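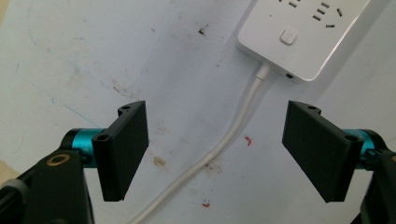

Figure 4. A white power strip with its white cable on a white tabletop. Scuffs, faint pen lines and small stains are scattered over the surface.

4.2 Power strips that live on the table

I started this part of the study thinking I'd be writing about chairs. The Cikham building has plenty of trouble with its chairs, and I'll get to them in 4.3, but whenever I sat down with people to talk about sharing tables they wanted to talk about sockets. Where's the nearest one, who's got it, and why is the strip always on top of the table when there's a perfectly good floor underneath? So this section is about power strips, and a bit about the tabletops they sit on (Figure 4), and I hope readers who came for the seating will forgive the detour.

A quick reminder of the set-up. The diary forms went out at two sites, Cikham and Lotodport, and I got 519 entries back that were clear enough to use. Of those, 177 mention a power strip, a cable or a plug somewhere in the free-text box, even though the form never asks for it. I coded an entry as 'strip on table' only when the writer said so in plain words. If someone wrote 'moved the extension lead' and left it at that, it went into a separate pile, and that pile doesn't come into what follows.

The first thing I noticed is how often the strip decides where people sit. At Cikham the long tables have wall sockets along one side only, and the diaries describe a sort of drift: whoever arrives first takes the wall side, the strip goes up on the table so that the people opposite can reach it, and by mid-morning all the bags and papers have been arranged around it. Several people told me they treat it as a border. One wrote that the strip was 'the fence between my half and the other half', and I've borrowed the word fence for my coding sheet, where it turned out handier than the rather stiff label I'd had before.

At Lotodport it works differently. The tables there are smaller and get pushed about a lot, so the strip travels. It might spend the morning at one end and the afternoon at the other, and the cable goes with it – across the top, round a mug, under somebody's notebook. People were much more forgiving about this than I'd expected. The grumbles I did get were nearly all about reaching over each other, and hardly any were about how it looked.

I should say something about colour, as it came up more than once and I'd never have thought to ask. A white strip on a white table is easy to overlook, according to a fair few of the diaries, and people described putting a book or a laptop down half on top of one. Others liked it for exactly the same reason: it blends in, so the table feels tidier. I can't settle that argument with the material I have. I'd only point out that the two camps were writing about the same kind of object, and that the people who liked the blending-in were mostly those who sat at one place all day.

Then there are the marks. White tops show everything, and I spent a happy hour or so looking at marked ones like the top in Figure 4. I'd hoped the wear would tell me where strips usually sat, a bit like the worn patch on a stair carpet. It doesn't, or at any rate I couldn't read it. A scuff might come from a plug, a cup, a box of files or the heel of somebody's hand with a watch on, and a faint pen line only says that a pen once ran off the paper. I tried matching marks to diary entries for one week at Lotodport and gave up, as I was plainly seeing what I wanted to see. The marks have therefore stayed out of the analysis. I do still think there's something in them for a person with more patience, and perhaps a better lamp.

What people wanted done about the strips varied less than I'd feared. In the follow-up talks I laid out 5 simple options on cards and asked for a favourite: leave it on the table, clip it to the edge, put it on the floor, hang it in a tray underneath, or have a fixed box in the middle. The tray did well at Cikham, where the tables stay put. At Lotodport people kept going back to 'leave it on the table', and when I pushed a little they said that crawling underneath with a plug in one hand was worse than any amount of clutter. Fair enough, I've done it myself.

One weakness I ought to own up to is timing. Each talk was capped at 60 minutes, and because the cards came last, a few of them were rushed. In two talks we never reached them at all. I've marked those in the table at the back, and leaving them out doesn't change which option came top at either site.

The next section goes back to chairs, and to the matter of who gets the one with arms.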